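Bindley oat slice

The Bindley oat slice is a chewy traybake of rolled oats, butter, golden syrup and stewed plums, named after the village of Bindley and still baked there by the trayful every November.
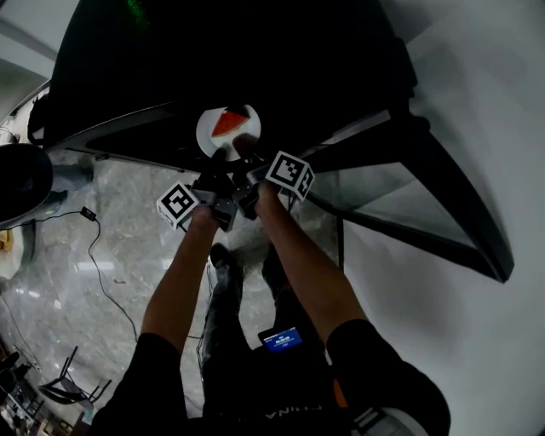
One reader of the Penry baking pages insists that the plums must go in warm, as cold fruit makes the middle claggy, and plenty of home bakers agree. Others layer them cold and get a lovely sharp stripe through the slice!

The usual recipe takes 300 g of oats and 3 spoonfuls of syrup, pressed into a deep tin and baked until the edges turn dark and toffee-like (easily the best bit). A version from Unau swaps the plums for pears and adds ginger, and it is wonderful with custard.

Giltix, a bakery in Penry, began selling the slice in paper sleeves and shifted 4,000 in its first winter. It keeps for three days in a tin and tastes even better on the second.

Last edited Mar 14, 2017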